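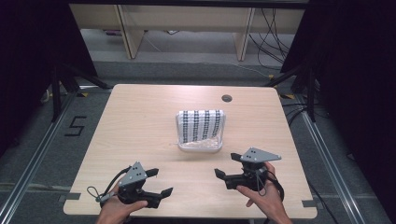

I went years without thinking very hard about dish towels, and then we moved to Broltstead, where the water is so hard it leaves a crust on the kettle in a week, and all of a sudden my towels were stiff as cardboard and just pushed the water around the plate. So I've been fussing with them ever since, and people keep asking me what I do, so I'm finally writing it down! My favorites are plain white with a bit of black check running down in columns, like the one sitting in the shallow plastic tray. A tray like that is handy to have by the sink, by the way. Mine is where a towel lands between jobs, and it keeps a damp one off the counter.

First thing: new towels. They come from the store with a finish on them that makes them feel lovely and smooth and also makes them useless. Wash them hot before you ever use them, by themselves, with half the detergent you think you need and no fabric softener. Then do it again. I do three washes before a new towel gets near a wine glass. My sister-in-law thinks this is excessive and her glasses have lint on them, so there you go.

Now, about softener. Please stop using it on kitchen towels. It coats the cotton, and a coated towel can't drink up water. If you've been using it for years you can strip it back out. Fill the washer on hot, add a cup of plain white vinegar, no soap at all, and let it run. When that's done, run a second hot wash with half a cup of baking soda. Don't put them in together (I did, the first time, and had a nice fizz and no results). Mine came out of that smelling like nothing, which is how a towel ought to smell.

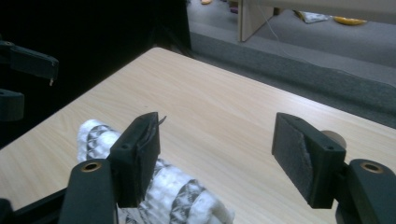
Grease is the other big one. If a towel has been used to wipe out a skillet, it needs help before it goes in the machine, or it'll share the grease with everything else in there. I rub in a little dish soap, the same stuff I use on the pans, and leave it for an hour or so. For tomato sauce I rinse from the back of the stain with cold water first and then hang it in the sun while it's still wet. I learned that from the lady who ran the laundromat back in Trundport and it has saved more towels than any spray I ever bought. Turmeric I have no answer for. If you do, write to me!

Musty smell: that's nearly always a towel that got balled up damp and tossed in the hamper. Hang it over the hamper's edge first and let it dry, then drop it in. If it already smells, a vinegar soak overnight will usually fix it, and if it doesn't, boil the thing. I have an old stockpot just for this - twenty minutes at a simmer, with a spoonful of washing soda, and stir it now and then with a wooden spoon you don't cook with. Only do it with white cotton. I boiled a red one in November and we all had pink napkins for Thanksgiving.

How many do you need? I keep 8 in the drawer and that gets us through from one wash to the next, with a couple spare for when company comes. Glass towels get folded in thirds, hand towels in half, so I can tell which is which without pulling the whole stack out. The good linen ones I only use for glasses and I iron them a little damp. Linen takes a while to break in but it hardly sheds at all.

Once a towel has holes or has gone gray for good, it moves down to the rag bucket under the sink. I cut it into quarters with pinking shears so the edges don't ravel all over the washer. Those do windows, the oven door, muddy paws, and the last stop is the garage, where my husband uses them on the mower and I don't ask for them back.

Next time I'll do sponges and scrub brushes, and I've got plenty to say about where you keep them.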